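Two Grippers, One Arm and a Pile of Dead Desktops

A parts recycler in Gotport wanted to know which hand to buy. We moved in for the trial, got in the way, and came home with opinions.

The first thing to go wrong was a screw. It fell off the driver tip, rolled down a gap in the table and was gone, and the arm carried on to the next position as if everything was fine. Laughter from the back of the shop. Then somebody hit pause and went looking for a magnet.

This is how gripper testing goes most days. Long stretches of waiting, a burst of motion, somebody with a flashlight. The brochures show a gleaming hand picking up an egg. Gotport's recycling shop doesn't get eggs. It gets office computers, by the pallet, from schools and insurers and a dentist's chain that closed all its branches at once. Every tower has to be opened and stripped: memory out, drives out, power supply out, board last. People do it now. They are quick at it and their thumbs hurt.

So the shop set aside a corner, bolted down an arm and borrowed time on two hands. One, a two-finger adaptive gripper from Robotiq, the kind with jointed black fingers that you see in half the robot labs you walk into. The other, a parallel jaw unit from Trimura, newer to the market, stiffer, with flat jaws that slide straight in and out. Same arm for both. Same wrist camera. Same stack of old towers, as far as old towers can be called the same.

The Trimura went first. Mounting it was quick, the cabling was not. The connector sits on the side of the body where the wrist wants to turn, and the first cable run pulled tight at the worst moment of every reach. Rerouted with hook-and-loop straps, then rerouted again. By lunch it was behaving.

And it grips hard. Flat jaws, short travel, no give at all. On a memory stick, that's what you want: come down square, close, pull up. When the camera had the slot right the stick came out clean, and there was a small cheer the first time. When the camera had it wrong by a hair, the jaws came down on the slot wall and the arm's force limit tripped. Stop. Reset. Back off. Again.

The adaptive gripper is a different animal. The fingers have joints, so if one meets something early it can fold around it a bit. Good for lumpy objects. Power supplies, cable bundles, loose brackets, it will take hold of nearly anything you point it at. The trouble comes with thin things. A memory stick between curved-in fingers can twist, and a twisted stick jams in its slot. The shop ended up making its own fingertips, narrow ones with a rubber face, and that took most of an evening and more than one failed print.

Nobody had planned for fingertips. Everyone we asked afterwards said to plan for fingertips.

Reach matters more than it sounds. A tower case lying on its side is a box with walls, and a gripper is not a slim thing. The body of the Trimura is short and wide. Near the middle of the board, no problem. Close to the drive cage, where the sheet metal comes up, the body wants to be exactly where the wall is. The arm's planner would think about it for a while and then offer a path that came in sideways, past a bunch of wires. We watched it hook a cable loop on one of those and drag the whole case a few inches before the stop kicked in. No damage. Some swearing.

The longer fingers of the other hand got down in there with room to spare. Point to the Robotiq, and not a small one, becuase drives are where the money is.

Now the controllers, briefly, as they ate more of the schedule then the hands did. The arm's own teach pendant could run either gripper, after a plug-in each. The shop also tried a separate cell controller from Skorkulia, a gray cabinet with a decent screen, which promised to treat every hand as the same hand. Swap one out, pick another from a menu, carry on. That part worked. What didn't carry over was the feel of it. Grip force on one scale isn't grip force on the other, and a setting that held a drive nicely with one pair of fingers put a dent in a plastic latch with the other. The operators went back to writing their numbers on masking tape stuck to the cabinet door.

Cameras, too. The wrist camera is great until the hand gets close, and then the hand is the view. A second one fixed over the table gave the overall position of the case, good enough to say where the board starts. The two together did better than either one. The calibration drifted when the shop's roller door was open in the afternoon and sun came in across the metal. Shiny steel, low sun, lost edges. They hung a curtain. It stayed up.

Then the count. Each hand got 15 towers, mixed models, run to the same list of parts. The shop scored a tower as done if every part on the list came out without a person touching anything. The Robotiq finished 6. The Trimura finished 2. Those are bad numbers if you wanted a robot to replace the bench, and everyone knew that going in. What they wanted was to see where each one quit. The Trimura quit at the drives, mostly. The Robotiq quit at the memory, mostly, and on latches that need two things pressed at once, and on anything with a cable over the top of it.

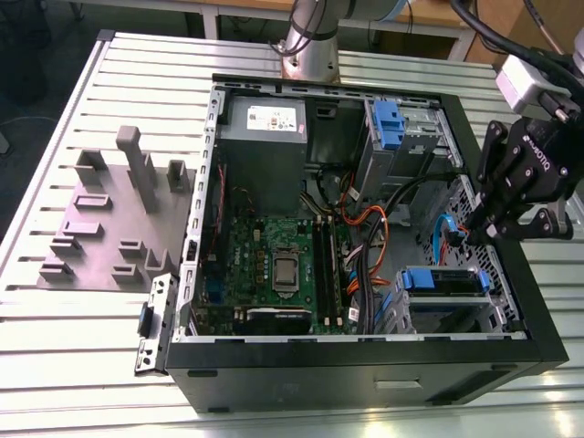 What is the hardest part of a desktop computer for a gripper to remove?

Anything held by a cable, in this trial. The plug is small, the wire is soft and never in the same place twice, and pulling on the wire instead of the plug can tear it or drag the case along. Screws and drives at least stay where they were put.

So the cables get cut or unplugged by hand before the robot starts. That was the compromise by the end of the week. A person opens the side, frees the wiring, slides the case over, and the arm takes the heavy and boring parts from there. With the cables gone both hands did a lot better, though the shop ran out of time to score it properly and we won't pretend to a number.

Price came up, naturally. Neither is cheap once you add the mount, the cable, the plug-in and the spare tips. The quote from the dealer, Amarasinghe, had the Trimura lower up front and the support contract higher. Run that out a few years and they land close enough that the money doesn't decide it. Delivery might. The dealer had one in stock and the other was on order until October.

A few things we'd pass along to any shop thinking of doing the same. Borrow, don't buy, and borrow long enough to get past the setup days. Test on your worst cases. Clamp the work down, even if it looks heavy. Keep the packaging the hand came in, all of it, foam included. And put a magnet on a stick somewhere you can reach it.

Gotport went with the jointed fingers for now, plus a set of the homemade tips and a second set in the drawer. The Trimura goes back to the dealer on Monday, masking tape and all. There's talk of a tool changer, so that one arm could carry both and swap between the memory and the drives. Talk only, so far. Next year's budget, maybe.

The screw turned up under the table leg, by the way. Wrong thread for anything in the shop.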